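3.2 Surfaces

Most writing on the household kitchen begins with the food, and some of it gets as far as the stove. We begin with whatever is underneath. A counter, a table or a sheet laid over either one keeps a record of use that its owners rarely consult and, when asked, tend to deny. Omerović calls this the "patient layer" of the kitchen, a phrase we have borrowed without improving. Of the 46 households we interviewed in Puseck and Sternmont, 41 described their work surfaces as clean and two asked us to define "surface."

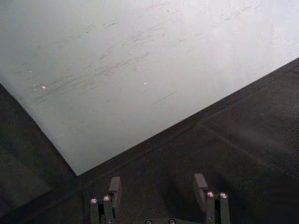 Figure 2. Scuffing on a pale sheet over a dark, speckled work surface. Most of the streaks share one diagonal.

Marks of this kind resist dating. We scored them by direction and length only, having learned in the pilot that any third category would be used by our coders to settle old arguments. Curved marks were scored by their longer run.

3.3 Walls and utensils 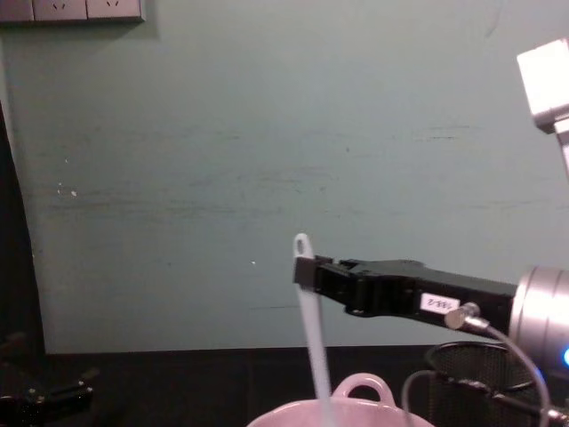
The wall behind a work area was scored separately, over the objections of Fiore, who held that a wall is furniture only to people who lean on it. Our interviewees cleaned walls on a schedule best described as geological. Horizontal scuffs and smudges at working height, such as those on the teal-gray paint below the pair of sockets, were entered as a single band, and small white chips were entered one by one, to the lasting regret of whoever had the clipboard. Sockets themselves were left out of the score.

Utensils gave us more trouble. A spoon has a drawer in theory, but in the households we visited it also had a jar, a sink and a period of wandering. We therefore recorded a utensil by the vessel it was found in, if any, and left its official residence to the interviews.
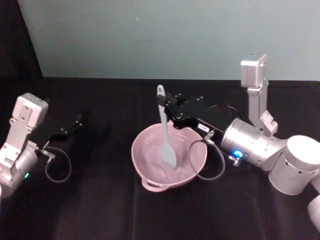 TROVBRIDGE, March

Bowl and spatula were entered as one item whenever the spatula stood in the bowl, as the blue-gray one does in the pink bowl with the loop handle. Thomas Fiore proposed the rule and has since tried to withdraw it. We kept it for consistency with the earlier sheets, and the pairs are listed under the bowl.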